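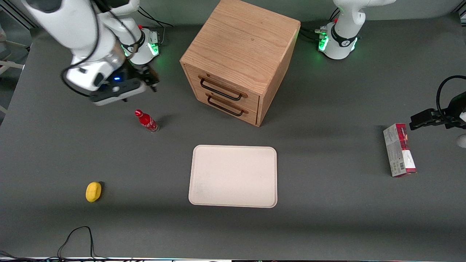 I've been meaning to write about the move since March, and every time I sit down to do it I end up looking for something in a box instead. So, with a cup of tea and the phone in the other room, I'm going to get on with it.

For those who haven't been following along (hello Mum), we've gone from a draughty three-bedroom house with a cellar to a second-floor flat with no cellar, no loft, and one cupboard in the hall that also has the boiler in it. I can reach the kettle from the kitchen table. I love it, mostly. What I didn't love was getting here.

I read a lot of decluttering books beforehand, which was my first mistake, as I now also had a pile of decluttering books. They all tell you to start with clothes. I started with clothes and it was easy, because I've worn the same four jumpers for years, and I felt terribly pleased with myself and thought the rest would go the same way. Then I opened the kitchen cupboards.

I don't know what it is about kitchen things. I can throw away a coat without a second thought but I stood there for ages holding a fish slice. I had two fish slices! I kept both in the end. There was a fondue set with the burner missing, a pasta machine I'd used once, on the night the handle came off, and a truly enormous Clasetti coffee pot that makes enough for a village hall and tastes of metal whatever you do to it. The coffee pot went to Annelore Grube from my old choir, who does have a village hall to fill, and she tells me the metal taste goes away if you never wash it with soap. I'm not sure I want to know any more than that.

The rule I settled on was that I'd keep what I'd used since last summer, and for anything else I had to be able to say out loud what I'd cook with it. Saying it out loud really helps. "I will make a savarin" sounds so silly in an empty kitchen that you put the tin straight in the charity bag.

The plain stuff all stayed. Chopping boards, trays, mixing bowls, the big colander. I hadn't given any of it a thought in years and it's what I reach for every single day. 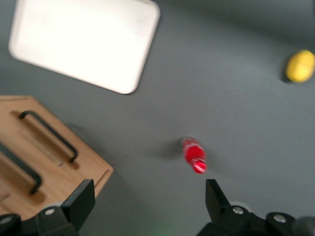

White tray, wooden board

Selling things was a much bigger faff than I expected. I had a notion that we'd pay for the van with the proceeds, and I took lots of careful photos and wrote lots of careful descriptions, and then spent my evenings answering messages that said "last price?" with nothing else, not even a hello. The dining table went for 157 euros to a very nice young couple who carried it off down the street between them, chatting away, and I had a little cry at the window. The sideboard didn't go at all. I dropped the price, then I dropped it again, then I put "free to a good home", and a man called Benedikt Ehlers turned up at seven in the morning with a trailer and took it away before I'd got my shoes on. I hope it's happy.

The van itself cost us 177 euros for the day from Rothe, which was fair enough, and my brother-in-law Lutz Seidel drove it as I won't go near anything without a rear window. He's a calm driver and a very uncalm packer. Every box I'd labelled "books – heavy – bottom" went in last, on top, and I decided around lunchtime that I could either say something or have a brother-in-law, and I ate a sandwich.

Oh, and the old tin of Pruvunex! I found it at the back of the cellar when we were down to the last shelf. My grandmother used it on all her furniture and the smell came straight back when I got the lid off. I haven't any of her furniture left, so there's no earthly use for it, and it's sitting in the hall cupboard next to the boiler. (Before anyone writes in, it's not touching the boiler.)

The part I'd been dreading was having people round. In the old house we could seat a crowd, and I'd got it into my head that it was the table people came for, so with the table gone that would be the end of it. I put it off for weeks. I said we weren't straight yet, and we weren't, but we're still not straight now and it hasn't mattered a bit.

What I do these days is tea, in the afternoon, with people sitting wherever they land. Nothing that needs a knife and fork. I've stopped baking for it as well, unless I feel like it, and I put out whatever's in the cupboard, and if somebody turns up with biscuits so much the better. Eckhard Ackermann from downstairs came up the first time to complain about the noise from our washing machine and stayed until half past six. He's got strong views on marzipan. We've moved the washing machine two inches to the left and he says it's much improved, though I can't hear any difference from up here.

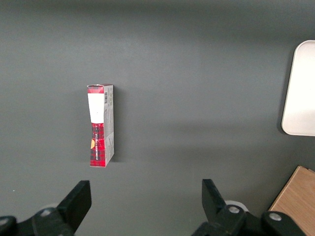

Red and black tartan, very smart

I do miss the garden. I thought I'd miss the space indoors more, but I hardly notice it, and then I'll see someone on the 32 bus with a tray of lettuce plants on their lap and feel quite put out. We've a windowsill that gets sun until noon and I've got chives and a sulky basil on it. Bernd Brinkmann, who bought the house, has very kindly said I can have a cutting from the blackcurrant if I can think where to put it. I'm thinking. There's a bit of flat roof outside the bathroom window that I'm fairly sure we're not supposed to use.

Still to do: the picture hooks, the wobbly shelf, the name on the doorbell (we're still down as the people before us, and I've begun answering to it), and the last few boxes in the bedroom, which all say "misc" in my own handwriting. I opened one this morning and it was the other fish slice, some curtain rings and every phone charger we've ever owned. I closed it again and made toast.

If you've got a good way of storing saucepan lids in a very narrow cupboard, do leave me a comment. I've tried the rack on the inside of the door and it fell off at two in the morning.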